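Skilis Pokies Forum > Game Talk > What do we play now the Bakhtiari games are gone?

Started by reelmum77, January 2018

Hi all, bit of a sad one from me. I logged in to Pleda last night for my usual little flutter and the whole Bakhtiari range has vanished, Gold Rush 1878 included (my absolute favourite, I must have played it most weekends since November!). Does anyone have a suggestion for something with a similar colour and feel to it?

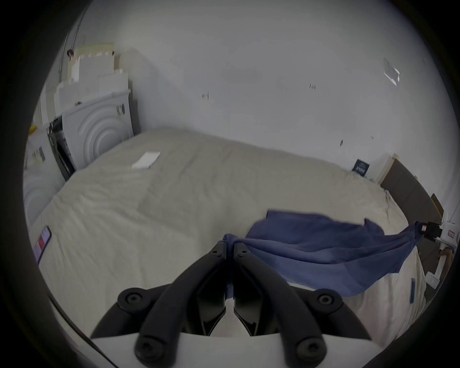

Vangelis Gkikas
Sorry to hear it, I was fond of that one too. The licence ran out, as far as I can tell from the email they sent round. Have a go at Lantern Harbour over on Wurkent. It has 9 lines, a free spins round that comes along fairly often, and you can play it for small change, so a modest budget lasts a whole evening.

pokie_pete
Have to disagree with you there, Vangelis, friendly as always! I gave Lantern Harbour nearly 1000 spins in demo mode and the bonus hardly showed its face. Lovely music, I'll grant you, but if reelmum liked the old mining game she'll be bored silly.

Vangelis Gkikas
Fair enough, mate, though demo luck is still luck. I've had a nicer run than that and I'm not going to pretend otherwise.

tassie_jen
I'm with Pete on the bonus and with Vangelis on the price, if that helps at all (probably doesn't). Whatever you try, reelmum, set your limit first, as a new game always tempts me to keep going longer than I meant to.

reelmum77
Thanks everyone, you're a kind bunch. I'll try the demo tonight with a cuppa and let you know whose side I'm on.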